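Titia 3-in-1 under-bed light kit: six months in, mostly unmoved

October 31, 2022

I put off buying motion lights for the bedroom for years on the theory that I know where my own bathroom is. Then I kicked the dresser hard enough to lose a toenail, and my wife ordered the Titia kit while I was still holding my foot. So the purchase wasn't mine, and I'll admit I came to it looking for faults.

The kit is two LED strips, two motion sensors, a power brick and a bag of plastic clips. The box makes a lot of claims. It says the light is "sleep friendly," it says setup takes minutes, and it says the sensors "learn your routine." They don't. There's a dial for how long the light stays on and another for how dark the room has to be before it bothers. You set the dials. If that counts as learning, my toaster went to college.

Setup took me most of an evening. The adhesive backing wants a clean, flat surface, and the bottom of a bed is neither one. I wiped mine down twice, waited, stuck the strip up, and found a third of it on the carpet the next morning. The clips fixed that, but the clips need screws, and the screws in the bag are so soft that I stripped the first two and went out to the garage for real ones. The instructions never mention drilling pilot holes. Drill pilot holes.

The sensors go near the legs on either side, looking outward. The manual has them at the middle of the bed, which I tried, and every time the cat walked by at three in the morning the whole room woke up. Moving them toward the head end and tilting them down a little got rid of most of that. A strip of black tape over the top half of each lens got rid of nearly all the rest.

Now the light itself. I've had bluish-white strips under kitchen cabinets and hated them, so I was ready to hate these. The warm setting is okay. It leans more yellow than I'd like, and against gray carpet it goes a bit greenish, but at two in the morning I'm not picking paint. What I care about is whether I can see the floor without being able to see anything else, and on the lowest of the four brightness levels I can. The other three are useless for sleeping. The top one is bright enough to read the warranty card by, and I know because I did.

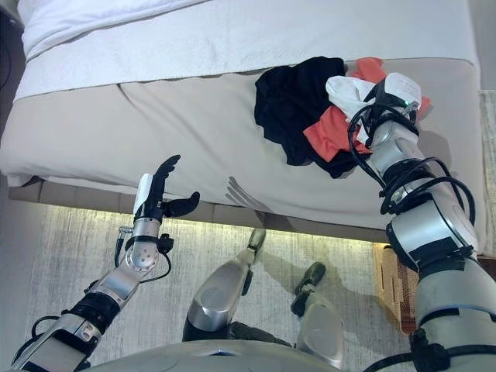
Demyd Fedoruk wrote in after my first short note on these to say I was being too easy on them. He has the same kit in a guest room and says the timer drifts: he set it for one minute and by summer it was staying on for nearly three. He also asked whether the dial on mine had gone scratchy. It has, on the left sensor. I can't say mine drifts by that much, but I put a stopwatch on it after his message and the left side runs 35 seconds longer than the right with both dials in the same spot. If you're the sort of person who lies there waiting for a light to go off, you'll notice.

He thinks it's dust getting into the dial. Could be. It's a bad place for an open dial in any case, with everything that collects under a bed.

About those ratings. When I looked, the listing had 2,246 reviews and an average well above four stars. I read more of them than was good for me. A lot were written the day the thing arrived, and a lot of the rest were for a different product, a closet light that seems to have lived on the same page at one time. The ones from people who'd owned it half a year or more were a good deal cooler, and the complaint that kept turning up was the power brick. Mine gets warm and hums. The hum is faint, but bedrooms are quiet. I moved it behind the nightstand and can't hear it there.

The box also promises "1,000 nights guaranteed." Read the card. The guarantee covers the strips. The sensors and the brick get one year, and those are the parts that will quit.

For comparison I borrowed the Ginano set, which costs more and has only one sensor. The light is better, softer at the edges and less yellow, and the dial is under a little rubber cap the way it should be. But one sensor means one side of the bed, and whoever sleeps on the other side gets to walk around in the dark as before. You can buy a second sensor separately. At that point you've paid for two Titia kits and have change for screws.

There's also the option of a plug-in night light from the hardware store, which I used in my last apartment for years and which never once fell on the carpet. If your bed is near an outlet and you don't mind a glow all night, save your money.

Would I buy it again? Probably not at full price. Would I take it down? No. I haven't kicked the dresser since it went up, and I've quit turning on the lamp and getting yelled at. It does one small thing fairly well, and the box would have you think it does five. Get it on sale, use your own screws, tape the sensors and leave it on the lowest setting.

I'll check the timers again in January and add a line if the left one gets any worse.

Related reviews
Nic Giolla blackout curtains: how black is black?
Three cheap nightstands, one of them level
Ginano reading lamp, long-term update
Mattress toppers I sent back
Do felt furniture pads stay on?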